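Zastasbridge Community Kitchen Opens Its Doors for a Full Season of Shared Suppers

ZASTASBRIDGE – The Zastasbridge Community Kitchen will begin its first full season of shared suppers this March, with 19 evenings on the calendar and a seat for anyone who wants one. Doors open at 5:30 p.m., food is on the table by six, and there is no charge to eat.

The suppers grew out of a short trial last fall in the old Brunero bakery building on Mill Street. The plan then was to cook for a few dozen neighbors and see who came. By the last evening the line ran past the hardware store, and the kitchen had served 2246 plates of food.

"We had people who had lived on the same street for years and had never talked," said Olesia Romaniuk, director of the Zastasbridge Community Kitchen. "Then they're both reaching for the bread and they find out their kids had the same third-grade teacher. I love that part. I would run the whole thing for that part alone!"

The new season brings a bigger dining room, a longer menu and a few changes that regulars asked for. The back wall of the old storeroom has come down, which makes space for 200 diners across two sittings. There will be a quiet table near the garden door for anyone who likes a calmer meal, and a low table for small children, right beside the bookshelf.

Cooking will be led by a different household or group each time. The opening supper belongs to the Kuzmenko family, who are making beet soup, potato dumplings with fried onion, and a poppy seed roll from a recipe that takes most of the day. Later evenings will feature a bean and squash stew from the high school garden club, a fish fry, a pancake supper, and a curry night that is already the talk of the town. Every menu will include a meatless main dish, and ingredients will be written on a board at the serving counter.

"Please don't think you have to be a great cook to lead a night," Romaniuk said. "Our best-loved dish last fall was macaroni and cheese. We ran out twice. If you can make something your own family asks for, you can make it for us, and there will be plenty of hands to help you peel things."

Much of the food comes from close by. Gutance Farm will send eggs, carrots, onions and greens for the season, and eight backyard growers have signed up to bring whatever they have too much of – expect a lot of zucchini in the later months. Bread will be baked on site in the original bakery oven, which was cleaned and relit over the winter and holds its heat well into the evening.

The kitchen has also moved away from paper and foam. Meals will be served on reusable plates in bright colors, and guests are asked to scrape their own and stack them at the hatch when they finish. Families are welcome to bring lidded containers from home for leftovers, which are shared out at 7:30 p.m. 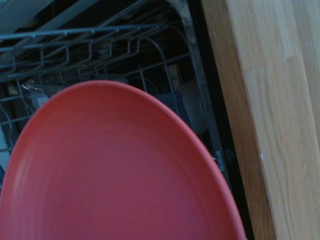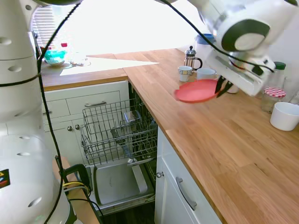 Anyone who would like to lead a supper can pick up a form at the front desk of the Zastasbridge Library or at the kitchen itself on any supper evening. Groups should allow four hours for cooking and one for cleanup. First-time cooks will be paired with someone who already knows the stove, including the left rear burner, which needs a match.

The kitchen is also looking for musicians. There is an upright piano in the corner of the dining room, recently tuned, and the hour after dessert is open to anyone who would like to play. Fiddles, guitars and nervous beginners are all very welcome.

No sign-up is needed to eat. Parties of more than eight are asked to leave word at the library by noon on the day so that tables can be pushed together. The entrance on Mill Street is step-free, and parking is available behind the building after 5 p.m.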